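Does your water bottle remember?

Some people say water has a memory. Talk nicely to it, they claim, and it turns into "happy water" that is better for you. Should you believe them?

I don't. Water is made of tiny pieces called molecules, and they swap partners all the time, far faster than you can blink. That leaves very little room for remembering a compliment.

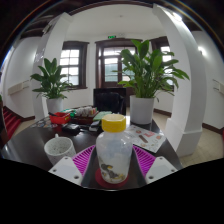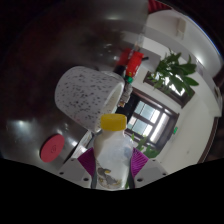
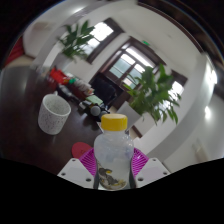 A good test is one where you can't cheat, even by accident. Miyuki Ikeda, age 9, ran one in Belmonte last July. She filled two matching bottles and praised only one. Try it with any see-through bottle that has a yellow top and a little cartoon near the bottom - just make sure its twin has the same cartoon, or your tasters will pick the picture they like. Her 19 tasters didn't know which was which. Nine chose the praised water. Ten chose the other.

Dariusz Pietrzak, her uncle, still says his tasted happier. He had peeked.

Next time somebody tells you water has feelings, ask how they checked.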